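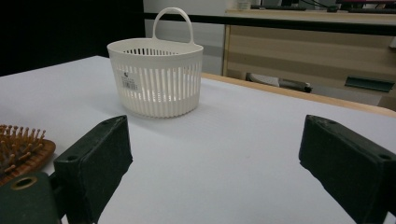
The owner of the Warkovdale housewares shop Pundus can talk baskets all morning, and I was happy to let her! She started with 20 styles and now carries 84.

"I love a handle," she told me. "One big loop, you grab it and go, hairbrush and all."

Her favorites are white plastic with slatted sides. "You can sort of see what's in there, so you don't dump everything out looking for a comb."

And the labels? "Oh, I leave mine on for months," she said, laughing. She has a new round of smaller ones coming in October, and she's already cleared a shelf.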